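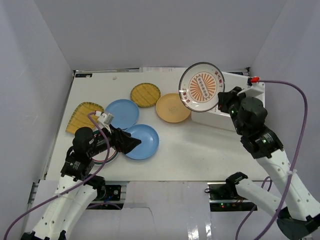 Who can come to supper at Trorkdale?
Anyone who lives on our side of the river, and their guests too, and you don't need to book unless you're bringing more than a carload.

2 min read

Trorkdale began in the back of the old Malý bakery, when Noreen Quinlan and Cempaka Krishnan decided that two families eating soup together was nice and a whole street doing it would be nicer. (Noreen still says the soup was terrible. Cempaka made it, so you can imagine how that conversation goes!) By the next April they had outgrown the bakery and moved up to Bullthorpe Lane, where we are now, with a proper stove and windows that mostly open.

These days we're a small nonprofit supper club and cooking school. Last year we served 600 suppers, and Tín Kiều taught a great many people to fold dumplings, including several who swore they never would. Guðlaug Mikkelsen looks after the bread and will happily send you home with starter if you bring a jar.

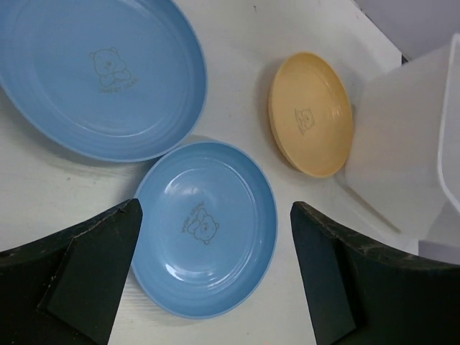 Blue and yellow plates, each with a bear on it.

Doors open at 5:30 p.m. and we eat at six. Come early if you like chopping, and ask for Kha Châu if you'd like to join a class.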